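1 September 2021

Washing-up bench, small kitchen off the workshop. Notes as I go, will tidy later (won't).

Point of today: get the hand-wash station sorted before people come back in numbers. Basins, soap, something flat for the clean stuff. Arvid Wikström wants it usable for the Nakport job, where we'll have sticky hands and sticky bowls all day, and he's right that the old arrangement was hopeless. Bar of soap in a saucer, saucer full of grey slime. Binned both first thing.

Bowls first. Got the steel ones out of the cupboard, the wide shallow one and the smaller deep one. They nest but not snugly, small one slides over to one side and stays there. Don't mind that for storage. For washing I want them apart, big one for suds and small one for rinse. Tried it the other way round on paper and it makes no sense, you can't get your hands into the deep one with a whisk in there as well.

Finish on the big one is brushed inside, small one is more of a mirror. Matters more than I thought. Smears show up at once on the shiny one, on the brushed one you have to tilt it to the window. So check the brushed one with a finger, not by eye. Arvid says run a dry thumb round under the rim, if it squeaks it's clean.

White tray: for drained things only. NOT for wet hands, NOT for the sponge. It has a small lip so it will hold a bit of drip but not much, and there's no drain hole, so anything wetter than damp ends up sitting in a puddle. Put a folded tea towel in it if doing more than a couple of items.

Layout on the table, left to right: soap, bowls, tray. Went back and forth on this. Soap on the right felt natural to me but then you're reaching over clean stuff with a dripping hand. Soap at the back left, nozzle pointing right so whatever drips goes in the bowl and not on the table. Keep it like that please.

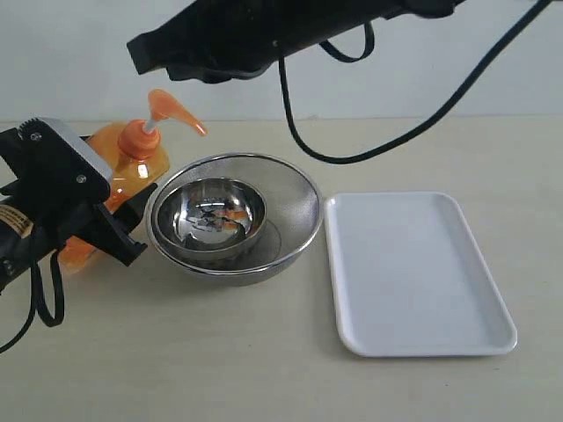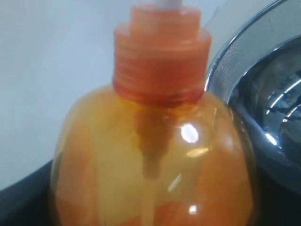 Soap itself. Settled on the orange stuff. Had the Ostex and the Shehu to compare, both decanted into plain pump bottles, and did the usual: butter on the fingers, one pump, count how long until the water runs off clean. Not scientific. Ostex lathers faster and smells of floor. Shehu is thicker, less foam, hands feel less stripped afterwards. Going with Shehu. Arvid did the same test and prefered Ostex but admits the smell got into his sandwich.

Pump volume. Wanted a number for this so did it properly. Fresh tub on the scale, 100 pumps, took ages, lost count once and had to start again (phone rang). Weight is on the sheet pinned by the scale, not copying it here as my writing on that one is fine for once. Useful bit: first 3 strokes after standing overnight give almost nothing, so don't include those if you repeat it. After that very even until the level gets near the bottom of the tube.

Dose for the big bowl, half full: 2 pumps. Three is too many, foam goes over the side when you put the deep bowl in to wash it. One is ok for cutlery only.

Refilling. Please don't water it down!! Somebody did that in spring to make it last and it just squirted, straight across the table, all down my front. If it gets too thick to pump, stand the bottle in warm water for a bit. Do the refill over the sink with the funnel, slowly, it glugs. Wipe the thread of the neck before the collar goes back on or it glues itself shut, and then you need the rubber jar opener, which lives in the drawer with the string.

Also when screwing the collar back: hold the body still and turn the collar, otherwise the tube swings round and kinks against the side. Had this with the last bottle and thought the pump had died. It hadn't. Took it apart for nothing.

Pump sticking: rinse under the hot tap, ten or so strokes in a mug of warm water, then back in the soap. Did that with the spare pump this morning and it freed up nicely. The spare is in the Stustlow box on the top shelf with the odd lids. Doesn't fit the tall bottles, tried it, different thread.

Water. The hot takes an age to come through in this kitchen. Run it into the mop bucket while you wait and use that for the floor. Change the rinse water more often than the wash water, people do the opposite. When the rinse bowl goes cloudy it's just weak soup. After anything with egg in, change both.

Sponges -- yellow side only on the steel. The green side has already put scratches on the old saucepan and I'd like to keep the small bowl shiny. Sponge lives on the tap, not in the bowl overnight. Found one in a bowl last week and I don't want to talk about the smell.

Drying: tea towel for the bowls straight away, otherwise we get the chalky spots. Hard water here. A drop of vinegar on the cloth shifts them but then you have to rinse again, so easier to just dry the thing. Big bowl upside down on the rack is fine, small one traps water under its rim if you do that, so stand it on its side.

Tried the whole thing through after lunch with the pastry kit. Mixing bowl, both whisks, the scrapers, measuring jugs. Went well enough. Snag 1: not enough elbow room when a second person is drying, table wants pulling out from the wall a hand's width. Snag 2: tray fills up quickly. Either dry faster or find another one the same size, Arvid thinks there's one under the sink at his end.

Tea towels, we're low. Counted what was clean and gave up being polite about it, put a note on the door. If you took some home to wash bring them back.

To do
- second tray, ask Arvid
- more Shehu, the big refill not the little ones, the little ones are a swindle
- label for the bottle, HANDS AND BOWLS, waterproof pen. The last label floated off
- non-slip mat for under the big bowl, it skates when you scrub
- bleed the hot tap?? ask whoever does the boiler
- repeat the pump weights in November when it's cold in here, I suspect it comes out thicker and you get less per stroke

Left it all set out for the morning. Rinse water tipped away, bucket emptied, bin wants doing but the bags are in the other room and it's locked.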